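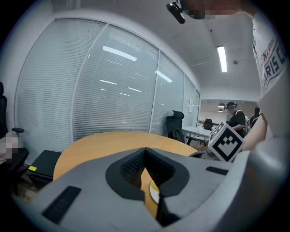

The round table in the meeting room.

The Department of Schools at Cledell issued its notice at 8 in the morning, and by the first bell it had been read aloud in every classroom in the district. All 610 pupils of Mallus Secondary College were asked to stand. The notice did not state for how long.

Uwe Wendt, Acting Deputy Principal, stood with them. He had drafted the request for guidance himself, in the fortnight after the ferry went down at Irudura with the college's music teacher aboard, and he had received in reply a form. The form required the name of the deceased, her years of service and the category of observance sought. Category A provided for a flag at half-mast. Category B provided for silence. There was a box for other arrangements, with the instruction that it should be left blank.

Mr Wendt had written in the box. He had written that Ms Molefe taught the cello for 43 terms, that she had kept the instrument cupboard in her own order, and that the senior orchestra wished to play.

The department's answer acknowledged receipt of his correspondence. It observed that Category B had been approved and that music was not consistent with silence.
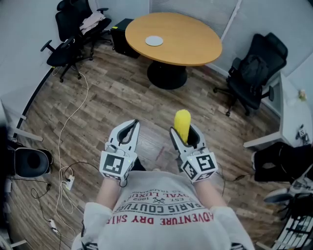

A yellow, corn-shaped object held upright, with the oval table beyond.

Accordingly the pupils stood. In the hall, where the senior years had assembled, 600 chairs had been set out and the remainder of the school lined the back wall. The orchestra occupied its usual place beneath the honour board, instruments across knees, as the notice permitted.

After a time a boy in the second row of cellos tuned his lowest string. He did so quietly and with evident care. The girl beside him tuned hers to match, and the violas followed.

Mr Wendt consulted the notice. It made no reference to tuning. He folded the page, returned it to his jacket and remained standing until they had finished.

The report he lodged in February recorded that the observance had been carried out in full.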